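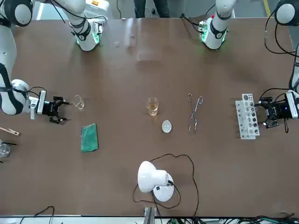 Esben Fogh wrote back first thing that if the arms are going to take over glassware prep on the day bench, he wants to know who gets the call when they stop, because last week it was whoever stood closest.

Fair. Putting it in the ticket so it doesnt get lost.

Ticket 2930
Site: Jonville, teaching lab prep
Opened: October 25, 2025
Priority: was low, now medium
Status: open

Problem as reported: right arm stops before closing on small beakers. No fault on the panel. Left arm fine with the tube rack. Operator clears it by hand, restarts, gets a few more cycles, stops again.

Tried so far:
- restart of Tasent controller, both arms. No change
- re-taught beaker pick point. Better for one run, then same
- swapped to the old recipe from March. Stops less but slow, prep ran over by 15 min
- force limit up by 2 steps. Put it back, don't want that with glass
- log pulled, 260 entries, nearly all "target not confirmed"

So it isn't the gripper. It can't settle on where the beaker is. Clear glass, and the lighting got changed when they moved the bench. Liew says they have seen the same on another install and will send a new vision profile. No date given. Chased twice.

Cables: somebody please look at slack at the right wrist, while we are at it. Not saying its the cause.

People side, from Esben's note and the shift talk:
Prep staff were told they'd be freed up for stock solutions and checking. What they get is half a job, waiting near the arms in case. Can't start a titration if you might have to walk off it. Two asked to go back to doing beakers by hand until the profile comes. I said yes for mornings. Lallosport (service contract) not happy, they want the run hours. Told them they can have the hours when it runs.

Also nobody on late shift has restart rights. Need logins. Asked IT, ticket sepparate.

Next:
- Liew profile, install and test on empty glass only
- call list taped up by the panel, one name per shift, Esben to draft
- lamp position, try marking a fixed spot
- Review with prep staff before going back to full days, not after

Update, afternoon: ran racks only on left arm, no stops. Right arm parked. Leaving open.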